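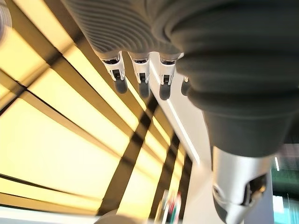
Robotic hand from below.

Forum > Physical Media > Pressings and Matrix Info
Thread: Kindetti reissue of Tellico "Issa" (KND-373), pitch problem on side B?

slewrate
Posted 2026-05-16
Got my copy of the Kindetti LP reissue this week. Hand-numbered, 163 of 1,000. Side A is fine. Side B sounds sharp to me against the original CD, and I did some measuring before posting.

There is a steady whine under the quiet intro of the first track on side B. I assume it's a monitor or a power supply that got into the room mics in the original session, and it's on every version I own. On the CD it sits at 2,467 Hz and doesn't move. On my LP rip it wanders a little with each revolution, as you'd expect, but the center of the wander is about 0.7 percent high. That works out to twelve cents.

Track lengths agree with that. The first track on side B comes out shorter than the CD by a little under two seconds, and it's a four-minute song. I measured from the first kick to the last snare hit and ignored the fade.

Has anyone else with this pressing checked? I'd like to know if it's the whole run or my setup.

deadwax
What turntable, and when did you last check the speed?

slewrate
Direct drive, quartz locked. I checked it with a test record before and after the rip. Same session, same cartridge, platter already warmed up. Side A from the same rip lines up with the CD to within what I can measure.

deadwax
Then it isn't the deck. If side A is right and side B is wrong in the same session, the error is on the record. Do you have the etchings?

slewrate
Side A: KND-373-A, then a small N in a circle.
Side B: KND-373-B RE, same N.

The N is Nundorgate, I think. They cut and press most of what Kindetti puts out.

trk_seven
Mine is on a belt drive and I don't hear anything wrong. Twelve cents is not a lot. Stretch on the belt will give you that. I think people go looking for faults once they own an editor with a spectrum display.

deadwax
The OP isn't using a belt drive and side A is on pitch. Did you read the post?

trk_seven
I read it. I'm saying that most listeners of an industrial record with detuned guitars won't be bothered, and a bad-pressing thread about a small label costs that label money. Kindetti runs on very little. I'd want more than one rip before calling it a fault.

slewrate
That's why I asked for other copies to be checked. The title has a question mark in it.

ferric_oxide
The "RE" on side B is the interesting part. That normally means a recut. If the first lacquer for B was rejected and they recut it on another day, it could have been done from a different playback of the source, or from a different source.

Going by the insert, side A came from the original half-inch mix reels, and "portions" came from a DAT safety. It doesn't say which portions. My guess would be that B is the DAT. But a DAT shouldn't drift at all. It either locks or it doesn't. If somebody played it at the wrong sample rate you'd get a difference of almost nine percent, and the whole board would have heard that from the street.

A 0.7 percent error looks like analog to me. A tape machine with varispeed left in, or reels recorded on one machine and played on another with a tired capstan.

halfspeed_only
Or the original is the one that's wrong. The CD was made in a hurry by all accounts. If the band varisped the mix tape on the way to the CD master, the reissue could be the correct pitch and everyone has been listening to it flat since the first release.
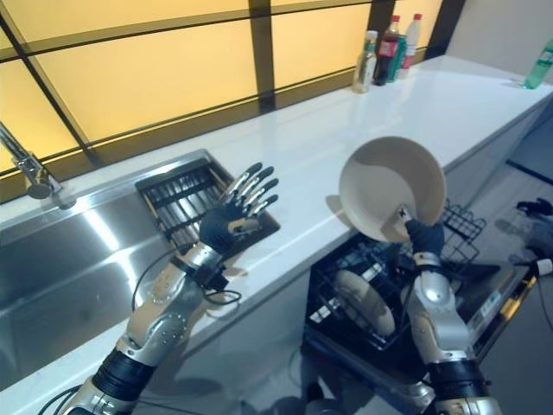

Page 2 of 3

slewrate
I considered that. Two things against it. First, the cassette version agrees with the CD on side B, allowing for my cassette deck, and that was duplicated by a different plant. Second, tuning. The synth bass on the last track of side B is from a digital instrument with no reason to be off A440. On the CD it lands where it should. On the LP it's twelve cents up, same as the whine.

halfspeed_only
Digital synths have a master tune parameter. Bands retune to match a piano or an old organ all the time.

slewrate
True. The same bass patch is on side A at A440 on both formats, though. I'd need a reason for it to be retuned on only one side of the album.

halfspeed_only
Different sessions? I'm not attached to the idea. I only object to treating the CD as the reference because it came first.

deadwax
Checked mine. Different number in the run, same etchings, RE on side B. Results:

Side A: matches the CD.
Side B, track one: whine is high by 0.7 percent.
Side B, last track: bass is high by the same amount.

Direct drive here too, different make. Cartridge shouldn't matter for this. My side B is also visibly off center, the arm swings, so I averaged over twenty revolutions to get a stable figure. If you measure a single short window on an eccentric pressing you can get almost any answer you like.

trk_seven
OK, that's two. Could the off-center hole be producing the whole thing?

deadwax
No. An off-center hole gives you a cyclic error, above and below the true pitch once per turn. Averaged over complete turns it cancels for all practical purposes. Half a millimeter of eccentricity at a ten centimeter groove radius is half a percent each way, so it's a big enough effect to confuse the picture, but it can't move the mean. And it can't make the song shorter.

trk_seven
Fair enough. I put mine on again with a strobe card and the belt drive was running slow, which would explain why I thought the pitch was fine. I withdraw the belt comment. I still think the title should be changed to something milder.

ferric_oxide
It already has a question mark in it. How mild do you want it?

Regarding the cause: if the error is identical at the start and end of the side, that narrows it. A slipping capstan or a stretched reel usually gives you a slope, since the pack diameter changes and the tension with it. A constant offset over twenty minutes looks more like a speed setting. Varispeed engaged by accident, or a lathe platter running slow while cutting. If the lathe turns slow during the cut, the record plays back fast.

deadwax
A lathe error is possible, but Nundorgate would be producing sharp records for every client who was cut that day. Has anybody got another title with the circled N from the same period? Kindetti released a split seven-inch and a live LP close to this one. I believe the release was in October, so anything from a couple of months before that would do.

kilohertz_k
Long-time reader, have the live LP. Etching is KND with the next number up, circled N, no RE on either side. I compared it with the download that came with it. Both sides are on pitch within the limits of my table, which I trust to two or three cents. So at least that lacquer was cut at the right speed. I don't know that it was cut on the same day.

Also, a point on the Issa download: the files that come with the LP code match the CD pitch on both sides. So Kindetti has a correct side B somewhere.

slewrate
That's useful, thanks. I hadn't redeemed my code. Just did, and I get the same. Side B files are at 2,467 Hz for the whine.

So the digital master is right and the lacquer is not. If they cut A and B from the same file set, the error entered between the file and the lacquer. If they cut B from tape, it entered at the tape machine. Either way it's after the mastering session.
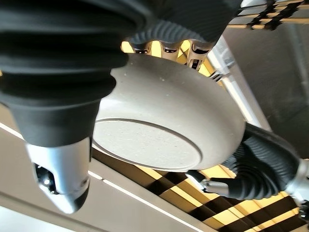 I would lean toward the tape machine, given that the insert credits the reels and the live LP is fine. The digital files could have been captured from the reels earlier on, with the machine set correctly, and then the recut was done straight from tape with the varispeed left on from somebody else's job. There's a noise floor difference that fits this. Between tracks, side B has a bit more hiss above 8 kHz than the same gap in the files, even after I subtract what the silent lead-in groove gives me. Side A doesn't show that extra hiss.

ferric_oxide
Careful with the hiss comparison. The gaps on the files may have been faded to black and the ones on the lacquer not. Compare a quiet passage with signal in it, the intro for example.

slewrate
Good point. Redid it on the intro between the first two kicks. The difference is still there but smaller, and I wouldn't put weight on it now.

halfspeed_only
For the record, the download settles my objection. If the label's own files agree with the CD, the LP is the odd one out. I still wouldn't return mine. The low end on side A is much better than the CD, which was clipped on every chorus.

trk_seven
Agreed on side A. The kick has some shape to it for once.

Has anyone written to Kindetti? I would leave Nundorgate out of it, the label is the customer there and can ask for the cutting notes.

slewrate
Wrote to them this morning with the etchings, both sets of measurements and the file comparison. Asked what source was used for the B recut. Will post the reply here if they're fine with that.

Meanwhile, if you have a pitch control, minus 0.7 percent on side B puts it back.

kilohertz_k
Does anyone have a copy without the RE? If the first B lacquer was plated and a few got out as test pressings, that would be worth measuring.

deadwax
There was a test pressing listed for sale a while back, white labels, plain sleeve. The listing didn't give the etchings. I've messaged the seller.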